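Stacked desktop storage

From the Jilleck Home Wiki, the household encyclopedia anyone in Jilleck can add to

Stacked desktop storage is the habit of putting one storage box on top of another at the back or side of a table, so that the rest of the top stays free. Locally it's also called a "two-up". I've kept one going for years and I'm the main editor of this article, so forgive the first person (Adaeze Eze tried to edit it out and gave up).

Origin of the name

I first heard "two-up" from Temitope Yusuf, who ran the sewing and mending nights at Babalola Hall, and I've never found it written down any earlier than her handouts. Some people in Wesine say "double decker" instead, but that gets mixed up with bunk beds and lunch tins, so this wiki sticks with two-up. The gambling game of the same name has its own article!

Parts

A two-up has a base and a top. The base is usually a drawer box, something square and heavy that opens from the front, so you can get into it without lifting anything off. The top can be a lidded plastic box, a basket or even a biscuit tin, though I'd go for one with a handle every time – you'll want to carry it to the couch sooner or later. Colours needn't match. Mine never have, and I rather like a dark base under a pale top.

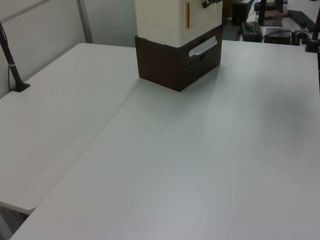
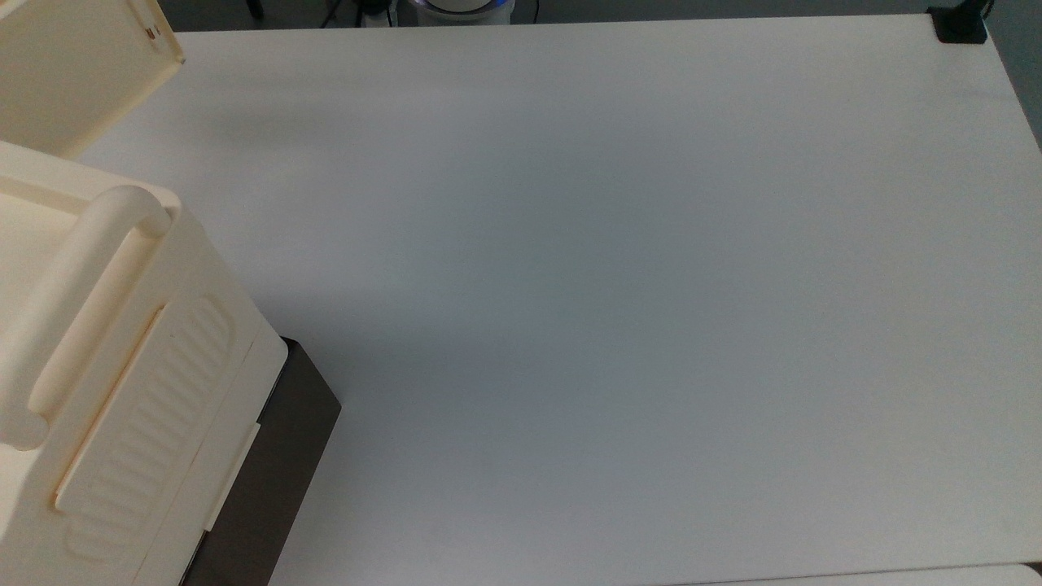 A cream plastic box on a dark brown base, on a white tabletop, in both views. The white pull handle on the drawer front shows in the first.

Placement

Most people put the stack at the back of the table and leave the front clear for cutting out, homework or whatever else is going on. If you've pushed two tables together, keep it well off the join, as the tops are hardly ever dead level and the drawer starts to stick. Check the lid as well. A hinged one needs room to swing up and over, and I've cracked a very nice lid on a window sill by not thinking about that.

What goes where

Heavy things in the drawer, light things up top. In my drawer there's a tape measure, scissors, a tin of 100 dressmaking pins and the stapler. The top box has thread, elastic and whatever I'm halfway through mending. Adaeze does hers by how often she reaches for things, which puts her scissors in the top box, and she's asked me to note that her way is quicker.

Variants

The Ulia stack uses a second drawer box in place of the lidded one. It's tidy and very steady, but you can't pick up the top and walk off with it, and for me that's half the point. There are three-box versions too – I find them wobbly.

See also: Drawer liners; Mending baskets; Trestle tables; Babalola Hall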